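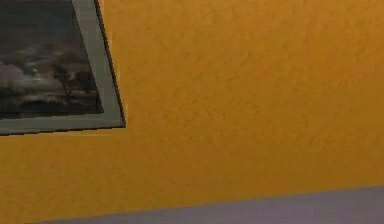

July, teleop notes, sim side. Picked up where Roxana left off on the Lacson tabletop set. 287 demos recorded by hand so far, 4 tossed this morning for bad start pose. Wrist view is the one giving trouble. When the operator swings wide before the approach the wrist camera gets nothing but orange wall, a corner of the framed print and a strip of pale gray surface along the bottom, no arm, no object, and people steer blind till they come back round. At least the print works as a landmark, the tree in it is a dark shape off to the right of the pale clouds and you can tell which way you've rolled from the slant of the frame. Wall on its own is useless for that, same mottled orange all the way across.

Tried slower gain on the hand controller, 0.6 then 0.4. 0.4 is nicer for the grasp but the reach takes forever and Azlan over-rotates out of boredom. Left it at 0.6 for now. Clutch button still sticks on the left controller, swap it.

Episode 1496: good one, keep as reference for new operators. Smooth reach, one regrasp, clean release. Episode 1834 has the gripper closing before contact, log shows the command so it's the operator and not lag. Mark as fail, dont delete.

Replay check. Vurkon exporter drops the first few steps when recording starts mid-motion. Workaround = hold still, press record, wait for the beep, then go. Told Azlan. Needs to go on the sheet by the monitor.

Question for Roxana: do we want the wide swings in the training set at all? I'd trim them. She wanted recoveries in there, fair, but a wide swing isnt a recovery, theres nothing to recover from. Could cut everything befor the object comes into wrist view and see if the policy gets any worse.

To do
- new left controller
- trim script, run on a copy first
- randomize wall color? ask Azlan what the Fliltham scenes use
- re-record the tossed ones, same start pose as 1496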